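Cloths, counters and a jar with no lid

In the last issue I promised to write about wiping cloths, and several readers in the Kwok building reminded me on Tuesday that I still owe them this. So I will keep my promise, even if it is a small subject. English is my second language and in my first one we have a single word for everything you wipe with, so please forgive me if I say "cloth" where you would say "rag" or "towel."

My own rule is that a light surface wants a light cloth. On a pale counter with a marble pattern, a red or dark blue cloth can give its color when it is new, and you may not see this until the next morning. For such a counter I take the light blue ones. They are thin, they crumple easily in the hand, and they go well into the corners around the sink. The darker ones I keep folded in a pile, and I use them for the stove, for shoes and for the floor by the door.
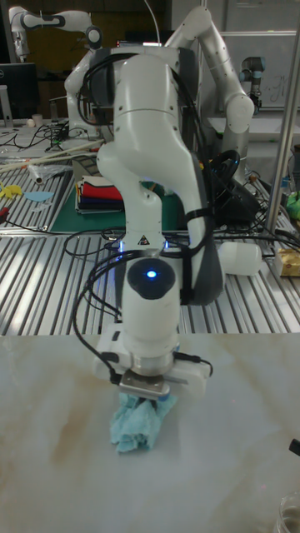

Issue 80, page 4

The first question I receive is always about how to hold the cloth. Many people press a bunched cloth on the table and rub in circles. This is fine for a dry crumb, but for a sticky place it only moves the dirt to a bigger area. My mother taught me to fold the cloth in half and then in half again. When one side is dirty, you turn it, and when both are dirty, you open the cloth and fold it with a clean part outside. A cloth folded twice gives you eight clean sides before you must rinse it. I was already a grown person when I understood that this was arithmetic and that she was not only being strict with me.

The bunched cloth has its place too. If you must dab something, for example coffee that is still standing on the counter, make a loose ball and touch it down gently from above. Lift, look, and touch again. Do not drag it. After that you can fold and wipe in the usual way.

The second question is about brown marks. A veined pattern is very kind to us because it hides many things, and it is also a little dishonest for the same reason. I have cleaned one vein of my own counter for a whole evening before I understood that it was printed there. Now I look from the side, with my eyes low, and I pass one finger over the place. If I feel nothing, I try a wet cloth with a drop of soap and wait nine minutes by the kitchen clock. Please do not take anything rough to it. The reader from the Jemlow apartments who used a scouring pad has now a dull circle beside her toaster, and she gave me permission to mention it.

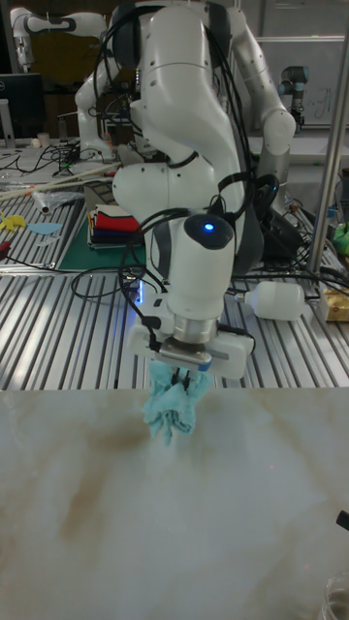
Light blue cloth over the marble-pattern top, with the folded pile on the green mat behind.

About the pile itself I want to say something also. I see many kitchens where the clean cloths live in a drawer, all mixed, and the person takes whatever comes first. If you have a flat place near your work, a cutting mat or a tray, put the cloths there in a folded stack. You see the colors from the side, and the hand learns quickly where each one is. I put the oldest on top so that they are used first. The store on Ketedon Street sells mixed bundles of cotton in September, usually with odd sizes, and I find the odd sizes very useful. The small ones are good for jars.

For a glass jar I do not put my whole hand inside. I wrap the small cloth on the handle of a wooden spoon, turn it around the bottom, and leave the jar open to dry. The lid I wash separately. I must admit that in my kitchen there is one jar whose lid has been missing since we moved, and it now holds spoons.

Washing the cloths is simple. Light colors together, dark colors together, no fabric softener, which makes cotton slide over the water and not drink it. I shake each one before I hang it, and I fold it when it is dry. I do not iron them, although my neighbor does. The Mimeck laundry room has a line near the window where they dry faster than in the machine, but you must ask for the key before eight in the evening. 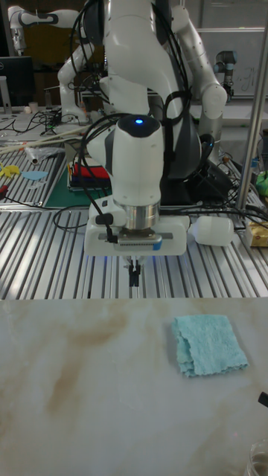

Some readers asked also what to do at the end, when the counter is finished. I fold the cloth into a square and leave it on the corner of the counter for a short time, only while I put away the bottles and look over everything once more. There is usually one more spot. After that the cloth goes to the line or to the wash. It should not stay folded until morning if it is wet, because the inside will smell, and this smell goes to the next surface you wipe.

When the edges begin to fray, I cut off the loose threads and use the cloth a while longer. After that it moves down to the floor pile. In the next issue I will write about sponges, and I would be glad to hear how long you keep yours.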